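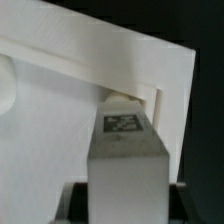
**Fixture workshop, Prenness building. June. Entry opened 9:40 a.m.**

Subject: white arch frame, second assembly.

Work resumed on the arch after the change of layout agreed with Simone Holanda. The crossbeam and the side panel remain in matte white. The groove along the lower edge of the beam has been kept in this version, as the clip-on parts planned for later need it. The fine lines on the beam surface were discussed again. The department's position is that they may stay. Sanding the first assembly took most of an afternoon and left dull patches at the corner, and the result did not justify the time.

The side panel does not stand square to the beam. It leans inward toward the bottom. Two causes are under consideration:

- the corner piece was seated before the panel was fully pushed home;
- the slot in the corner piece is slightly oversized on one side.

The corner is to be taken apart and refitted before any adhesive is used. If the lean returns, the slot will be measured against the drawing, and the file will be corrected at that point. Shims are not to be used. They were used on the first assembly and worked out of place within a week.

The thin rod inside the panel is a different shade from the rest, closer to cream. It came from the Nolska stock, while the beam and panel are Zaster material. The mismatch is recorded here for reference and is accepted for the working model. For the display copy, all parts should be drawn from one supplier. Carré has been asked to confirm whether rod is available in the same white as the panel. No reply has been received.

Records for this assembly:

- Drawing number: 547
- Storage bin: 87
- Purchase request for rod: 989

Bin 87 still holds offcuts from the first assembly. These should be moved to the general scrap drawer so that old and new parts are not confused. Staff are reminded that parts from the two assemblies are not interchangeable at the corner, although the beams will appear to fit.

Discussion with S. Holanda, 11:15 a.m. She would prefer the rod fixed at the top only, so that it can be replaced without opening the frame. I had intended to fix it at both ends. Her arrangement is simpler to maintain, and the load on the rod is small. The drawing will be revised to show a single fixing at the underside of the beam. The lower hole will be deleted.

Cleaning: dry cloth only on the white surfaces. The solvent in the blue bottle clouds this plastic, as the test piece on the windowsill shows.

To do:

1. Refit the corner and check the lean with the small square.
2. Revise drawing 547 and replace the printed copy on the board.
3. Clear the offcuts from bin 87.
4. Write to Carré again regarding the rod.

Entry closed 12:05 p.m. Corner not yet refitted.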